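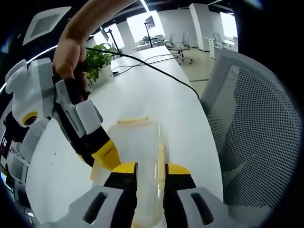

Prakirville Paddle and Garden Centre
Minutes of the members' meeting, 4th February

The meeting opened with 16 members present. Apologies had been received and were noted. The minutes of the last meeting were agreed with one correction: the spare paddles are kept at Iston, not at the top landing.

1. Landing at Iston
The bank below the steps has slipped again and the lower two boards are loose. Maldonado have quoted 4000 pounds for new boards and a handrail. The quote does not cover clearing the willow, so we would have to do that ourselves before they start. Agreed to accept, provided the work is finished before the first hire weekend. 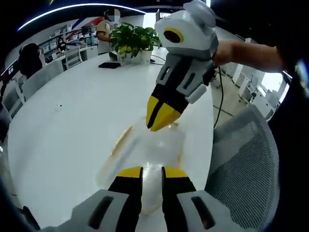
Can canoes still go out from Iston while the work is going on? Only from the shingle upstream of the steps, and only in groups with a leader. Everyone else will start from Trotomdale.

2. Hire season
Last season there were 486 canoe hires, almost all of them half days. The full-day trip down to Trotomdale was little used, mainly on account of the wait for the return trailer. Agreed to run the trailer at a fixed time in the afternoon and to print that time on the booking slip. Half-day prices stay as they are. The full-day price will be looked at again in September.

Three of the older buoyancy aids failed their check and have been taken out of use. Replacements are on order in the two smaller sizes.

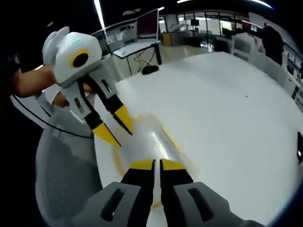

One member asked whether dogs would still be allowed in the canoes, as the new booking slip says nothing about them. They are, one to a canoe, and the slip will be changed.

3. Garden and plant sales
The herb beds came through the frost well, apart from the rosemary by the gate. The polytunnel door needs a new hinge – the present one is held with wire. Plant sales will open on the same weekend as canoe hire, and trays will go up by 5 pence a plant to cover compost. It was proposed that we stop selling mint in open trays and use pots only. Agreed.

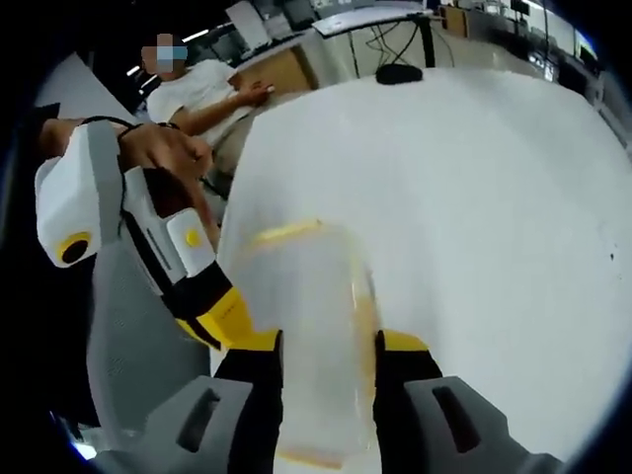 The water butt behind the shop is to be moved nearer the beds before sowing begins. The hose can stay where it is for now.

4. Any other business
The sign at the Prakirville turning has faded and visitors are missing it. A price for repainting will be brought to the next meeting. The gate code will change when the season opens – members will be told by letter.

The meeting closed at nine.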